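Perguntas frequentes – recolha de demonstrações no projeto Esora

Esta página é para as pessoas que gravam demonstrações em simulação para o Esora. As respostas foram escritas por Nele Mühlbauer e revistas por Saulius Vaher. Última revisão em maio.

Preciso de experiência com robôs?
Não. A pessoa nova faz primeiro a tarefa de treino, com gavetas simples, e depois passa para os móveis de madeira. Normalmente são precisas 2 sessões para ganhar confiança com o comando.

Quanto tempo dura uma sessão?
No máximo 60 minutos, com uma pausa no meio. Quem está cansado faz movimentos bruscos, e o modelo aprende também esses movimentos.

Quantas demonstrações devo gravar por tarefa?
Pedimos 12 para cada móvel. Entre uma e outra, o simulador muda a posição inicial do braço e as texturas da madeira. Por favor, não reinicie a cena só porque a posição lhe parece difícil – as posições difíceis são as que mais nos faltam.

Posso usar a vista da câmara do punho?
Pode, e em muitos casos deve. A política recebe essa mesma vista, portanto é bom que a pessoa se habitue a ela.
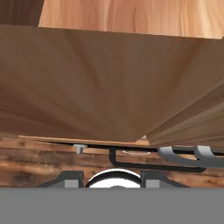

Quando a garra está por baixo de um tampo ou perto de uma parede, a vista geral quase não ajuda. Nesses momentos avance devagar e confirme sempre a distância dos dois dedos antes de os fechar.

O que faço se a garra bater no móvel?
Um toque leve não é problema, continue. Se o móvel se deslocar ou a garra ficar presa, termine o episódio e marque-o como «falhado». Não apague o ficheiro. Guardamos os episódios falhados numa pasta à parte e Dorota Sobczak utiliza-os para treinar o detetor de erros.

E se eu corrigir o erro a meio?
Então o episódio é válido. As correções são muito úteis, porque o modelo também precisa de ver como se sai de uma situação má. Escreva apenas «correção» no campo das notas.

Porque foi recusado o meu episódio?
Os motivos mais comuns são uma pausa longa no início ou um final sem o braço em repouso. Recusamos também os episódios com mais de 6 tentativas de agarrar a mesma peça.

As minhas gravações têm o meu nome?
Não. Cada pessoa recebe um código, e a lista dos códigos fica só no escritório de Gredport.

Com quem falo se o simulador parar?
Escreva a Kaja Krūmiņa pelo canal de apoio, com o código da sessão e a hora em que aconteceu. Os episódios já gravados antes da paragem ficam guardados.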